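Two nights at the Penier

I went to the Penier twice in February, which is more chamber music than I usually hear in a year. The hall in Trodstead has 892 seats. On the first night it was close to full, and on the second I had a row to myself.

The first program was the Lerkau quartet with two Haydns and a Janáček. They played the Haydn fast and dry, with very little vibrato, and I liked it. The slow movement of the second one dragged a bit. The Janáček was the reason I bought the ticket, and Zsófia Lengyel took the viola part further forward than I've heard on any recording. From the side balcony she was louder than the first violin for long stretches. That may just be where I was sitting.

The second night was Florian Riviere playing piano, with Jade Bélanger singing after the intermission. He opened with Schubert, the late A major sonata, and took the repeat in the first movement. It made for a long first half. A man near the door left during the scherzo and didn't come back.

Bélanger sang Fauré and then a set of new songs by Apolline Boyer. I hadn't heard any of Boyer's music before. The songs are short, mostly slow, and the piano often stops and leaves the voice alone for a line or two. The third one was the best. The printed texts were only in French and the house lights were too low to read them anyway.

Parking was four dollars at the Deschamps lot and free on the street after six. The coat check closes before the last piece ends, so keep your coat with you.

The spring schedule is up now. I'm planning on the wind quintet and maybe the Brahms sextets if the cheaper seats don't sell out first.
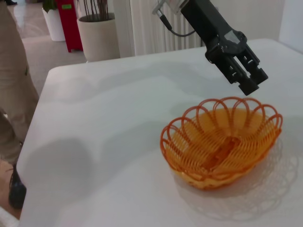 Margaux Boyer wrote that the viola was just as loud from the middle of the floor, so it wasn't the balcony. She thought the second Haydn was the best thing on the program, slow movement included, and would have traded the Janáček for another one.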